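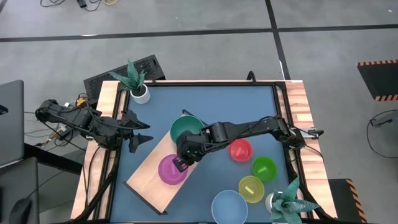

Defne Keskin says the worst mistake people make with secondhand dishes is buying a full set. She started with 3,437 pieces, bought in one lot when a hotel in Otberg closed, and it took her six years to sell them.

"I'd never do it again," she says. "People want two bowls. Maybe three. They break one and come back."

Her shop in Zaklow opens at noon and stays open until the street gets quiet. Plates go on the low shelves and bowls by the window. She doesn't wash anything in a machine. "Old glaze goes cloudy," she says, "and then you can't give it away."

Prices start low and rarely pass 100. She has turned down bigger offers for the few pieces she keeps at home — mostly soup plates, all of them chipped.

In September she plans to move to a smaller place two doors down. The rent is better, and it has a sink in the back.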